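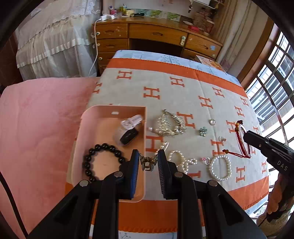
Clernance Housing Association
Moving in and moving out: what tenants need to know this July. A thread from the Tenancy Services team. 1/12

Clernance Housing Association
A tenancy ends at noon on the last day of the notice period. Keys handed in after noon are treated as returned the following day, and rent is charged for that day. Keys may be left at the Usmani Road office or at the Arkinen House reception desk. 2/12

Clernance Housing Association
Please return every key you were given, including window keys, meter cupboard keys and door fobs. A missing fob is charged at £29. The charge is taken from the final account and does not need to be paid at the desk. 3/12

Clernance Housing Association
Tenants are asked to book a pre-departure visit in the final month. The housing officer will walk through the home with you and leave a written list of anything that should be put right. Visits are free and usually take less than an hour. 4/12

Clernance Housing Association
Small personal items are the property most often left behind. Jewellery, watches, spectacles and hearing aids are found in bathroom cabinets, on window sills and at the backs of fitted drawers. Please check these places before the removal van leaves. 5/12

Clernance Housing Association
Anything of value found in an empty home is logged by two members of staff and kept at Usmani Road for 6 weeks. We write to the forwarding address on file. Please make sure that we have one, and that it is complete with postcode. 6/12

Clernance Housing Association
Furniture, carpets and white goods should be removed unless the incoming tenant has agreed in writing to keep them. The form is called "Agreement to Leave Items" and both parties must sign it before the keys are returned. Verbal agreements cannot be accepted. 7/12

Clernance Housing Association
Meter readings should be taken on the day you leave and sent to your supplier and to us. Homes at Arkinen House have heat meters in the hall cupboard. The reading is the upper figure on the display. Press the button once and wait for the number to settle. 8/12

Clernance Housing Association
Telephone and broadband contracts are held in the tenant's own name. We are not able to cancel or transfer them. In blocks wired by Preltel, the wall socket and the box beneath it belong to the building and must stay in place. Routers should be returned to your provider. 9/12

Clernance Housing Association
New tenants will receive their keys at a sign-up appointment. Bring photo identification and proof of your National Insurance number. Appointments start at 9.30am and 2pm. If you arrive more than 20 minutes late we may need to offer you another time. 10/12

Clernance Housing Association
Contents insurance is not included in the rent. The association insures the building only, and this does not cover furniture, clothing, jewellery or electrical goods. Tenants are advised to keep receipts and a short written list of belongings somewhere other than the home. 11/12

Clernance Housing Association
Questions about ending or starting a tenancy should be addressed to Esmaeil Shojaei, Tenancy Services Manager, at the Usmani Road office. Large print and translated copies of this guidance are available at both reception desks. Please allow two working days for a reply. 12/12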